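Progress report, second period
Project: Reading evenings for adult learners, Cutari and Dundanero
Prepared by: Ilse Pfeiffer
December 2024

Dear colleagues at the Polák Fund,

With this report I inform you about the work done since our last letter. The reading evenings continue in both towns. In Cutari we now have three groups, one more than we planned in the application. In Dundanero there are two groups, and the second one started late because the teacher we had chosen took another job.

Most of our learners work in the day and come to us tired. For this reason we made the lessons shorter after the first month and moved the writing tasks to the end of the week. The attendance became better in Cutari. In Dundanero it did not change much, and the bus times are still a difficulty there. I wrote to the bus company Adateo and asked if the last bus can leave later, but I did not receive an answer until now.

The rooms in Cutari are rented until the end of the school year. The rent is the same as in the budget you approved.

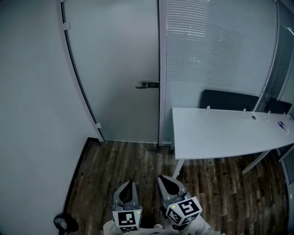

Glass door and partition with blinds, Cutari.

The new reading books were delivered in two parts. Seven titles are in use. The learners like best the short stories about work and family, and less the book with official letters, which many find too difficult. We will keep it for the advanced group only.

About the costs: we spent less on travel and more on printing. The difference is small and I ask your permission to move the money between these two lines. The table with all amounts will follow by mail when our bookkeeper has closed the year.

One point is behind the plan. The training for new teachers should have happened in the autumn, but we had only three persons registered. We moved it to January and hope for roughly double.

I will be glad to answer your questions.

With kind regards,
Ilse Pfeiffer
Project coordinator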